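Speaker notes: The Bottle, the Bag and the Bump
Packaging evening at Lidthorpe, September. Slot is 7:40, after the Paredes people and before the food, so keep moving.

Opening. Say hello. Do not do the joke about shampoo. It died at Flaver and it will die again.

Start with the show of hands. Who here has a bottle at home that they bought for the color? Wait. Who has one whose label they have read past the first two words? Wait longer. Put your own hand down, you haven't either.

Then the main claim of the evening, said slowly for the back row: a bottle gets judged standing up and spends a good part of its life lying down. In the bag, in the box, in the trunk of the car, under the sink behind the drain cleaner. We design for the shelf. The shelf is a short and pampered episode. 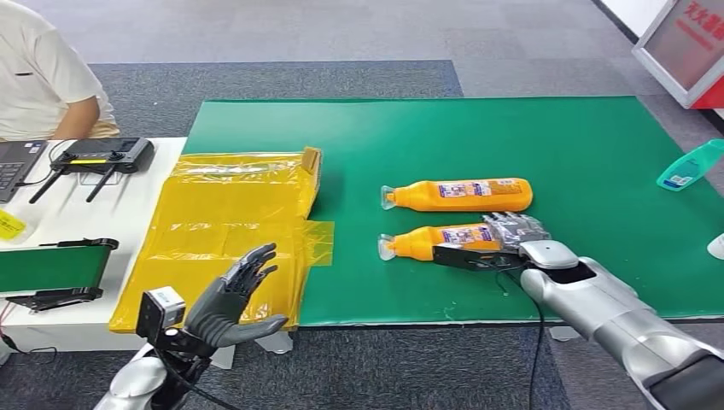
Anyone who has packed orders by hand knows the two problems. The first is that round things do not stay where you put them. The second is that a pump top adds length at exactly the end where the bag runs out. Milagros Villanueva ran the packing bench at Piston for years and her rule was caps all one way, always, and no discussion. I once put one in the other way to save room. There was a discussion.

Numbers slide, keep it short. Our trial order was 913 bottles, 500 ml each. 134 came back with scuffed labels. Pause for the label people to look hurt. Nearly all the scuffs were on the widest part of the curve, the bit that touches its neighbor. You could have guessed that for free, and we paid for a study.

Move to grip. Ask them to think about picking up something smooth with a soapy hand. A designer will tell you texture is about "tactile brand presence." I have been in that meeting. It ran 90 minutes and there were pastries. A person in a shower would like the thing to stay in their hand.
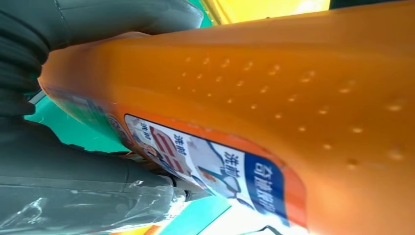

Raised dots on translucent orange plastic, with the printed label wrapping the side below them.

Points to make on dots, in whatever order they come out:
Small and many beats big and few. Big ones feel like a rash.
They catch the light, so marketing will claim them as a feature. Let them.
Keep them clear of the label, or the label lifts at the corners and customers pick at it. (Customers will pick at it anyway.)

If someone asks about cost, say it's in the mold and pay attention to your water glass.

Label section. Three minutes, no more. You have on occasion gone to eleven.

A label on a curve is read in slices. Turn the bottle a little and you get the big red word, turn it again and you get the friendly picture, turn it once more and there's the small print, which has been waiting there patiently for someone with better eyes. So every slice has to make some sense alone. Dark panel with white lettering works well as an end stop, the eye knows to quit there.

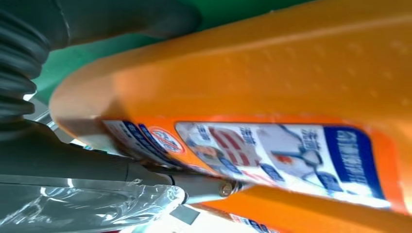

Back to Milagros and her bench, to tie it up. When she trained new packers she made them find the orientation by feel first and look second. Shoulder, bumps, edge of the label, done. She never said a word about brand presence and her returns were the lowest in the building.

Ask: if you couldn't see your product, would you know which way up it was? Let that sit. Someone from Paredes will say "yes, ours has a handle." Nod politely.

Questions. Likely ones are refills, recycled resin (pass to the Flaver table, they love it) and why orange. The answer on orange is that green was taken.

Samples are in the tray by the door. Count them back in. Last time two went home with the caterer.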